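MURKEL OPENS ORDER BOOK FOR DRASTOV PLUG-IN HYBRID, FIRST CARS IN MAY

Small plug-in estate gets bigger battery, lower entry trim, free home charger for early orders

For immediate release

Murkel, the independent importer and maker of small plug-in cars, has today opened orders for the Drastov, its first plug-in hybrid estate. First customer cars in May. Test drives from all 19 Murkel dealers as soon as demonstrators land, which should be a matter of weeks.

The Drastov takes over from the old petrol-only estate, now out of production. Same footprint. Same roof rails. Different car underneath. A 1.5 litre petrol engine drives the front wheels together with an electric motor, and the battery sits flat below the rear bench so the boot floor stays where it was. Owners of the old car asked for that more than anything else, dog owners loudest.

Electric range is almost 100 km on a full charge, on our own mixed test route out of the Fastemness works. Town driving does better, motorway worse, cold mornings worse again. Official figures will be published with the final price list and those are the ones to quote in any comparison please.

Combined output 147 horsepower. Not a sports car, not sold as one. Tows a small caravan.

"People kept telling us they wanted to do the school run and the commute on electric and still get to the coast in August without planning it like a military exersise," said Jerome Layug, head of product at Murkel. "So that's the job we gave the engineers. Plug it in at night. If you forget, you put petrol in it. Fine by us."

Charging is by the usual Type 2 socket, front wing, driver's side. Overnight from a three-pin plug, a good deal quicker from a wallbox. No rapid charging on this model. We looked at it, it added cost and weight, and most people in our owner clinics said they'd never use it on a hybrid. It may come later on the long-range version.

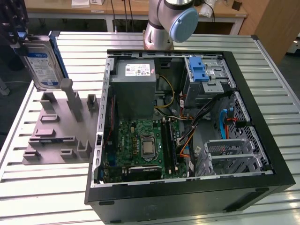
Trims. Two at launch. The Drastov One has cloth seats, heated front pair, rear parking sensors, phone mirroring, cable for home charging in a bag under the boot floor. The Drastov Two adds a powered tailgate, reversing camera, heated steering wheel, the larger centre screen and a second cable for public posts. Five colours, of which white costs nothing extra. Metallic brown is back after a number of letters.

Both trims get the hold button. Press it and the car saves what's in the battery for later, handy for anyone heading into a city centre at the end of a long run. On the old prototype this was three menus deep. It's now a real button by the gear selector, next to the hazard lights.

Interior work was led by design studio Trịnh, who also did the seats. The rear bench splits in three and folds flat from levers in the boot. Door bins take a big bottle. The glovebox is a proper size again.

Building the car. Final assembly is at Fastemness, on the line that used to make the petrol estate. The line was stopped over the winter for retooling and restarted last month. Staff have all been through high voltage training and dealer technicians are going through the same course now, in batches. Any dealer not signed off by launch will not be handling servicing on the Drastov untill they are, and buyers in those areas will be offered collection and return by the nearest one that is.

Launch offer. The first 2000 orders come with a home wallbox, standard fitting included. Non-standard fitting (long cable runs, old fuse boards, flats) is quoted seperately by the installer before any work begins. Offer applies to private buyers only. Fleet terms on request, ask the sales desk.

"We're not going to pretend this is the last word," added Layug. "A full electric estate is on the way and we'll talk about it when there's one to sit in. Plenty of our customers can't charge every day, or they tow, or they just aren't ready. This one's for them."

Deposits are refundable up to the point the car is given a build slot. Buyers will get an email with the slot and can change colour or trim until then, not after.

Press cars: a small number will be available for loan ahead of launch. Early requests get early cars. Please say if you need a tow bar fitted, it takes a day or two. Embargo on driving impressions lifts at 9am on launch morning, static impressions can run now.

Price list, technical sheet and hi-res pictures from the Murkel press office, Fastemness.

ENDS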